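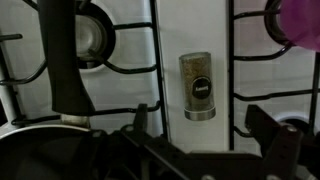 I went through my whole spice collection in November and threw out almost half of it. The oldest thing in there was a ground ginger that had moved apartments with me twice, and it smelled like cardboard. If you haven't done this in a while, set aside an hour one evening, put on some music and just get it over with. You'll cook better afterward, I promise!

So this page is everything I do now to keep spices fresh and easy to grab. Some of it I picked up from my grandmother, some of it I learned by ruining dinner.

How to tell if a spice is done

Forget the date on the bottom for a minute. Shake a bit into your palm, rub it with your thumb and smell it. If you have to stick your nose right down in there to get anything, it's finished. Whole spices like peppercorns, cloves and cinnamon sticks hang on for years. Ground ones fade a lot faster, and the dried green herbs go first of all (parsley is the worst, and I've stopped buying it dried).

Color helps too. Paprika that has gone from red to brick brown won't hurt you, but it won't do much for your goulash either.

Keep them away from the stove

I know, I know. Everybody wants the spices right next to the burners, and I did it that way for years. Heat and steam are what kill them, though, and the shelf over the range is the worst spot in the kitchen. Mine are now a couple of steps away, and I bring over only what I need for that night's dinner and put it back when I'm done.

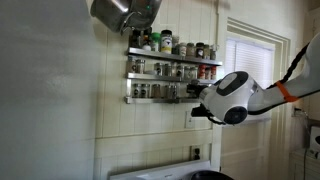 The other steam mistake is shaking straight from the jar over a bubbling pot. The steam goes right up into the holes, the powder cakes, and then you're banging the thing on the counter like a ketchup bottle. Shake it into your hand or a spoon first. If a jar has already clumped, a few grains of dry rice in the bottom will help, and a chopstick will break up the rest.

Sorting them so you can find things

Alphabetical sounds great and lasted maybe a week at my house. What stuck was sorting by how I cook:

Everyday stuff (salt, pepper, garlic, chili flakes) where my hand lands first.

Baking spices together, because when I want one I nearly always want three.

Leaves and whole things in their own group – bay, rosemary, star anise.

The oddballs at the very end, and if I don't touch one all winter it doesn't get replaced.

Labels matter more than I used to think. I have put cumin in a pumpkin pie. It was my own fault, I'd poured it into a plain jar and figured I'd remember. Now I write the name on the front and the month I filled it on the bottom, on masking tape, so it peels off when the jar gets washed.

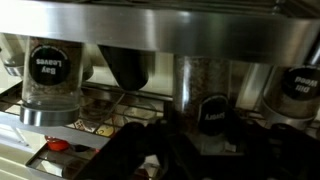
Washing and refilling jars

Don't top off an old jar with new spice. Empty it, wash it in hot soapy water and let it dry completely, overnight with the lid off. If the smell hangs around (curry powder, I'm looking at you), fill the jar with warm water and a spoonful of baking soda and leave it a few hours. Sticky label glue comes off with cooking oil. Rub it in, wait, wipe, wash again.

I bought a Drodier funnel set for refilling and it's fine, but a rolled-up piece of parchment works just as well and you don't have to store it.

Measure before you light the burner

This is the habit that changed my weeknights the most. I put everything for the pan into one little bowl, all the ground spices together, before anything gets hot. Ground spices scorch in seconds in hot oil and you don't want to be unscrewing lids while that happens. 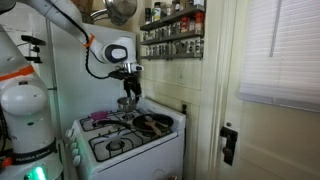
Whole spices can go in early and sizzle. Ground ones go in once there's an onion or some tomato in the pan to protect them. For toasting, use a dry pan on medium, keep it moving, and tip them out the moment you smell them – a hot pan keeps cooking even with the gas off.

And buy small! The giant tub always looks like a bargain, but I'd have to make chili every night to get through one. I fill up from the bulk bins at MacKinnon now, two spoonfuls of this and that in paper bags, and it costs me next to nothing. Next up is the freezer, where I found a bag of curry leaves I have no memory of buying.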